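Let the Gripper Grab the Blanket

By Jocelyn Ambrosio

I love cloth. I love it as a robotics problem, I mean, though I've grown fond of it generally. A box stays a box when you pick it up. A piece of fleece turns into something else the second you touch it, and then something else again when you lift it, and if it happens to be lying on another piece of fleece, well, good luck finding where one stops and the other starts!

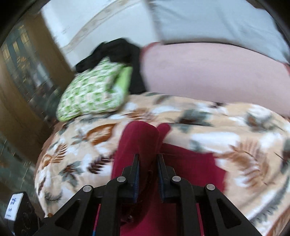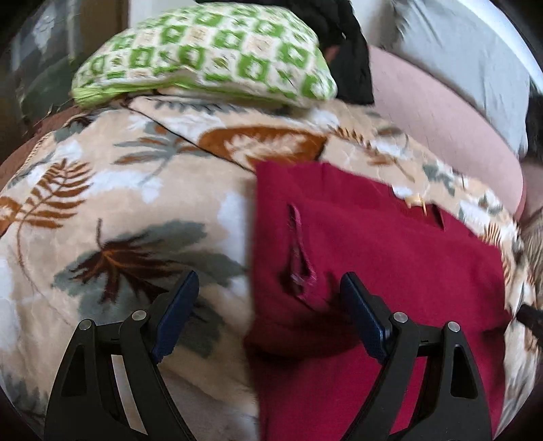 Prilline cloth work: hand-held gripper, patterned blanket, one piece of cloth to pick up.

Prilline is our little bed-tidying project at Evinach, and I've been on it since the first sketch. A person holds a gripper, does the job by hand, and the recordings go to train an arm that has the same fingers on the end of it. We call the arm Sebastian. We gave it 300 recordings of picking cloth up off a bed, trained for what felt like forever, and then wheeled Sebastian up to a test bed in our Poltbridge lab and let it have 100 tries.

It scored 92. I whooped out loud. I may have sent some messages with too many capital letters in them.

Then I sat down with the footage, because I like watching it (I really do, I could watch a gripper come down on a fold all afternoon), and within a few minutes my stomach dropped. On try after try the fingers closed, the arm went up, the log wrote down a success, and the blanket came up too. Sebastian had pinched the cloth and a good bite of the blanket underneath in one go. Sometimes the blanket slid free partway. Sometimes the arm just kept hauling, and on one of the late tries it dragged the whole bedspread toward itself and tipped a pillow onto the floor with enough pull left over to shift the test bed.

The log thought all of this was wonderful. We had told it that a success meant the fingers closed on something, and the something was still there at the top of the lift. A blanket is something. It was still there.

So that's the fault, and it's ours. The arm did what we scored it on. I think it deserves a lot more attention than it usually gets in write-ups, and here is my opinion, which I've been boring people with at lunch ever since: grabbing the layer underneath ought to be treated as a safety matter, logged as one and reported as one, every single time, even if the right piece of cloth ends up in the right basket.

The argument I hear against this is that it's only fabric. Nothing broke. And sure, on a test bed nothing did. But think about where a bed-tidying arm is supposed to go. People are in beds! People sit on the edge of them, cats sleep under the covers, somebody leaves a mug on a tray. An arm that can't tell whether it's holding one layer or two has no idea what else is attached to the second layer. Its force limit won't save you either, if the limit is set high enough to lift a wet bath towel, and ours was.

The second argument is better, and it came from our own side. If you mark every double grab as a failure, the numbers look terrible, and a terrible number early on can kill a project that deserves to live. I feel this one. We reran the test with a stop on it: the arm lifts a little way, pauses, and quits if the pull is more than the cloth alone should give. Another 100 tries. It quit a lot. I'm leaving the new score out because we're still arguing over how to count a stop, and I'd much sooner have that argument in the open than print a figure I'd have to take back.

But I'll say this for the second run – it was so much more fun to watch. You could see the thing hesitate. It would come down on a fold, lift, feel the drag, let go, and the bed would still look like a bed. That is a robot I could imagine in a room with my mother in it.

What I'd change about the recordings is a bit more delicate. When a person does the picking, they handle the layers without thinking. They feel the tug through the tool, ease off, wiggle, try half an inch over. Our people were good at it, and we asked them to throw out any recording where they had caught the blanket and had to let go. I wrote that instruction. I was so keen on clean examples! And in doing so I removed every instance of the one skill Sebastian most needed, the catching and letting go. It never saw a person notice they had too much in hand.

So we're putting them back. New recordings keep the bad grabs, and the person holding the gripper is asked to recover at whatever speed comes naturally and carry on. We also have the footage reviewed by someone who didn't train the model, with the log hidden until they've written down what they saw. It's slow. It's a wonderful way to spend a morning if you're me, and I understand that most people aren't.

I'd like other groups to do the same, and to show us the ugly clips. Cloth papers are full of lovely lifts against a bare tabletop, and I have cheered for plenty of them. I'd cheer louder for one that puts a soft thing on top of another soft thing and tells me plainly how often both came up.

For now Sebastian is back on the test bed with the force limit turned down, which means the bath towels will have to wait. I'm fine with that. I have a whole stack of fleece to get through first.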